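Chapter 5
Cutting on the Grain: Warp, Weft and Bias
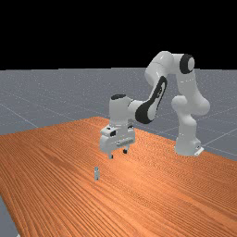 The grain of a woven cloth is the direction in which its yarns run. Two sets of yarn are present in every plain weave. The warp is held under tension on the loom and runs the length of the piece; the weft is carried across it, from one selvedge to the other. Timber offers a familiar comparison. On the orange-brown table top the grain lines are long, wavy and parallel, and they run diagonally across the surface, so that a ruler laid along them would lie in one direction only. A woven cloth has two such directions, set at right angles, and the cutter must identify both before a pattern piece is laid down.

A garment piece cut with its centre line parallel to the warp is said to be on the straight grain. It hangs steadily and stretches little in length. A piece turned through a right angle is on the cross grain, where most cloths give slightly more. A piece laid at 45 degrees to both is on the true bias. It will stretch, cling and drop, and the hem of a bias skirt should be left to hang before it is levelled.

5.1 Terms used in this chapter

Selvedge: the finished edge of the cloth, parallel to the warp.
Grain line: the arrow printed on a pattern piece, to be laid parallel to the selvedge unless marked otherwise.
Off grain: cloth in which warp and weft no longer meet squarely, usually as a result of poor finishing.

5.2 The Sosstead evening gown

The worked example throughout is a floor-length gown drafted by Liliana Caputo for the Sosstead workroom. The bodice is cut on the straight grain in silk satin. The skirt has five panels, all on the true bias, in silk crêpe from the Tsikata mill. Each panel is hung for 72 hours before the hem is marked. The lining is cut 50 mm shorter than the outer skirt and follows the same grain, as a lining on the straight grain would restrict the drop of the crêpe.

Before reading further, students should pull a single weft yarn from a scrap of plain cotton and cut along the gap it leaves. The cut edge shows the true cross grain, and will be needed for the exercises in section 5.3.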